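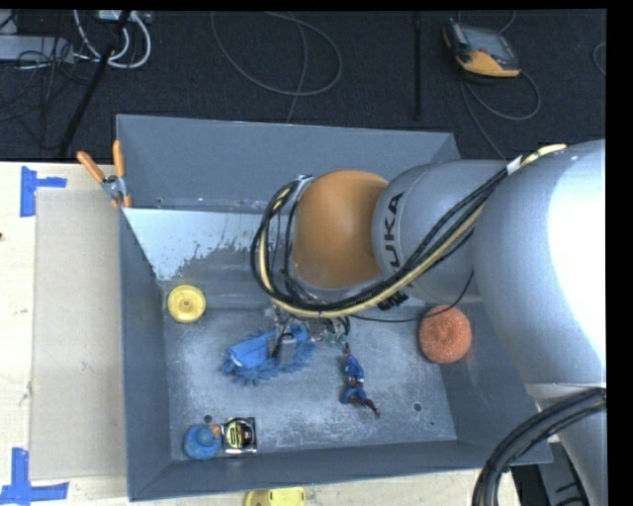 The arm over the gray bin, with a blue cleaning mitt under the gripper and an orange scouring pad off to the right.

Coltow Picking Cell: Planning the Next Round of Equipment
Gallery page put together by Shabnam Virk, 18 September 2024

Welcome, and thank you for stopping by! So many of you wrote in after the spring open house in May to ask what a bin picking cell costs to keep going (once the big purchase is behind you, I mean) that I promised to put up a page with the money side of things on it. It has taken me all summer, and Nusrat Paracha in purchasing has been very patient with my questions. The arm was in the budget two years ago and I won't go over that again. What we are planning now is everything that hangs on it, sits under it or gets wheeled up beside it, and I have been surprised by how much of that there is.

A few notes to go with the picture, for anyone who is drawing up a list of their own.

Cables and dressing
The black and cream-yellow bundle that loops around the orange joint cover is the part I would tell any first-time buyer to look at hardest. When we wrote our original request we had one line for cabling and it was far too small. For the coming year we have set aside $2,301 for a proper dress package with supports along the arm, quoted by Lebrun, and Obaidul Ranasinghe has asked that we buy a spare length of sleeve in the same order so we only pay for shipping once. Lebrun's lead time is 9 weeks, so that order has to go in before any of the others.

Gripper fingers
We treat fingers as a consumable now, the way you would treat brake pads on a car. The plain block shape suits us well for mixed household items, and Isla McAlister has been pricing a softer pad from Skesine to go over the tips. I had hoped to have their quote in time for this page, but it is still on its way and I'd sooner leave a blank than guess. If you are budgeting from scratch, please give the fingers a line of their own and don't tuck them in under "tooling, misc." as we did. It made the year-end review quite a long afternoon.

The bin
You can make out the scuffs and scratches on the floor of it, and the pale patch on the upper left where the coating looks worn. We like metal bins and we mean to stay with them, although we did get a price on molded plastic from Sundix and the difference was smaller than I expected. Two replacement bins in the same size come to $1,241 with freight. Asif Rana would like the new ones to arrive uncoated. Nusrat would like them to arrive in the color that is cheapest, and I suspect the two of them will turn out to want the same bin.

Test items
My favorite line in the whole budget, and easily the smallest! A tape measure, a little action figure, a yellow wheel-like piece, a rounded blue toy with a bit of orange on it: we put money by for odds and ends of this kind because we want a mix of hard, soft, shiny and fuzzy. Isla does most of the choosing. We allow roughly $54 a month, and the only rule is that the receipt goes in the folder. Fuzzy things with lots of strands, like the mitt, are well worth having if your own work will involve any kind of cloth.

Clamps, tape and other small things
The orange-handled spring clamp on the back corner of the bin and the blue tape on the tabletop both come out of general supplies. We talked about moving them to the cell budget and decided it wasn't worth the paperwork. I would still write them down somewhere, so that whoever sets up a second cell knows to bring some along.

Floor space and a home for the pendant
The control pendant is on the floor at the back with its cable beside it, and a bracket for it is on the list. So is a cable tray for the run behind the table. Neither one is expensive, but both need a drawing from Asif first, and his time has to be planned for just as the parts do. If you are measuring a room for a cell like ours, please leave more space around the table than the brochure layout suggests. Ours is a friendly size for two people and a tight one for three.

What is still open
We haven't settled whether the table itself will be replaced. The pale wooden top has suited us, it is easy to mark out with tape, and Obaidul is fond of it. A steel frame would let us bolt more things down, and that quote is expected along with the one for the softer pads. I'll add both figures to this page when they come in, and if you have bought either one recently and are willing to share what you paid, please do write to Nusrat or to me at the Coltow front office.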